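About Gorkemia

Gorkemia sets up and looks after small two-arm robot cells. We started with one bench in the back of a machine shop on Park and moved to our present building in December, when the second row of cells no longer fit. We now service 58 cells for customers, most of them schools and small test labs.

Most of our work is routine care. A cell comes to us, or we go to it, every 40 days of use. We check the bolts on both base plates, then the elbow joints for play, then the full length of each arm cable. Cables get the most attention. They have to hang loose enough for the elbow to fold and still stay clear of the gripper, and the slack changes when anyone moves a clip.
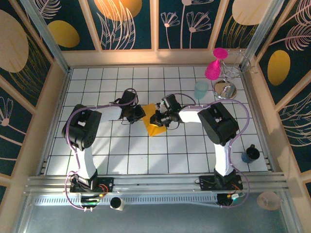
After the cables we run both arms to their home position and compare the readings with the last visit. If one arm is off, we set it again before touching the other. Gripper fingers are replaced in pairs. Then the cell does a set of handling jobs with cloth and cups, 441 moves in all, and we keep the log with the service sheet.

Repairs are done in house. We stock joints, connectors and finger sets for the Priseck and Grastico arms, and a failed joint is normally swapped the same day. Boards take longer. We send back the old parts on request.

New customers get a half-day visit to learn the daily checks: wipe the floor of the cell, look over the cables, check the status lights, listen to each joint as it moves. The service sheet can be printed from the Support page. Please have your cell number ready when you call.

Page last updated 19 Apr 2023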